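Zundeck ZC Benchtop Reaction Calorimeter

Overview
Accessories
Specifications
Ordering
Support

The Zundeck ZC is an isothermal reaction calorimeter for liquid-phase chemistry at small volumes. It measures the heat released or absorbed by a reacting mixture while holding the mixture at a set temperature, and reports heat flow, total heat of reaction and conversion against time. Typical work includes hydrolysis, esterification, neutralization, redox titration and screening of catalysts before scale-up.

The instrument is sold as a complete unit with one reaction vessel, a reference vessel, a dosing line and the Mototeo control software. Glassware is supplied by Nerwood.

Principle of operation

Two matched glass vessels sit in a common aluminum block. The reaction vessel holds the sample. The reference vessel holds the solvent alone. A ring of thermoelectric elements around each vessel carries heat between the vessel wall and the block, and the voltage across each ring is proportional to the heat flow. The reported signal is the difference between the two rings, which removes most of the effect of stirring, evaporation and changes in room temperature.

A compensation heater in each vessel is used for calibration. The software applies a known electrical power to the heater, waits for the signal to settle, and calculates the sensitivity in the actual solvent at the actual fill level. Calibration can be run before the reaction, after it, or both. When both are run, the software interpolates between the two values over the course of the experiment – this matters when viscosity rises during the reaction, as in most polymerizations.

Reaction vessel

The standard vessel is borosilicate glass with a working volume of 24 mL. The lid has 6 ports: stirrer, temperature probe, calibration heater, dosing line, gas inlet and vent. Unused ports are closed with PTFE plugs. The vessel is not rated for pressure and the vent must stay open during operation. For volatile solvents, fit the condenser (see Accessories).

Magnetic stirring is standard. An overhead stirrer with a pitched-blade impeller is available for slurries and for liquids that thicken as they react. The stirring speed is logged with the heat signal, and any change in speed is marked on the plot.

Temperature control

The block is heated and cooled electrically. No circulating bath is required. The control range is from just above room temperature up to 80 °C in the standard configuration. Operation below room temperature requires the dry-gas purge, which keeps condensation off the thermoelectric elements.

After a change in setpoint, allow the baseline to settle before dosing. The software shows a green indicator when drift has stayed within the chosen limit for the chosen period. The indicator is advisory and does not block the dosing pump unless the interlock is enabled in Setup.

Dosing

Reagent is delivered by a syringe pump through a preheated line. The preheater brings the reagent to block temperature before it enters the vessel; without it, the cold feed appears as a false endotherm at the start of each addition. Additions can be made as a single shot, at a constant rate, or in steps with a wait for baseline between them. Step dosing is the usual choice for determining stoichiometry.

The dosing line is PTFE. Flush it with clean solvent after each use and do not leave reagents standing in it overnight.

Placement and installation

Place the unit on a level, rigid bench away from direct sunlight, fume hood sashes and ventilation outlets. Leave clearance at the rear for the fan. Avoid sharing a bench with centrifuges, shakers or vacuum pumps, as vibration appears in the heat signal as broadband noise. Mark the position of the base on the bench top before removing the unit for service, so that it can be returned to the same spot without repeating the leveling procedure.

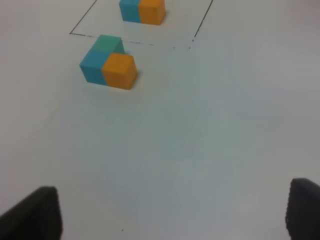 Software

Mototeo runs on a standard laboratory PC connected by USB. It handles instrument control, calibration, baseline correction, integration and export. Raw data are always kept. Corrections are stored as separate layers and can be removed or changed later without affecting the original file.

Kinetic fitting is included for zero, first and second order models and for simple consecutive reactions. Custom rate equations can be typed in as text. Fits may be run on one experiment or on several at once, with shared activation energy. Export is to CSV, with units in the header row.

The Sârbu baseline option is recommended for reactions in which the heat capacity of the mixture changes noticeably between start and finish. The default linear baseline is adequate for dilute solutions.

Specifications

Type: isothermal, heat flow, twin vessel
Working volume: 24 mL
Lid ports: 6
Maximum block temperature: 80 °C
Stirring: magnetic (standard), overhead (option)
Dosing: syringe pump, single channel
Interface: USB
Wetted materials: borosilicate glass, PTFE

Accessories

Condenser, glass, Nerwood fitting
Overhead stirrer with pitched-blade impeller
Dry-gas purge kit
Spare reaction vessel with lid
Spare dosing line, PTFE
Calibration check kit, order code ZC-91

Ordering

Quotations are issued on request. State the line voltage, the solvents to be used and whether operation below room temperature is needed. Chlorinated solvents and hydrofluoric acid should be mentioned specifically – the first affects the choice of seals, and the second cannot be used with glass vessels.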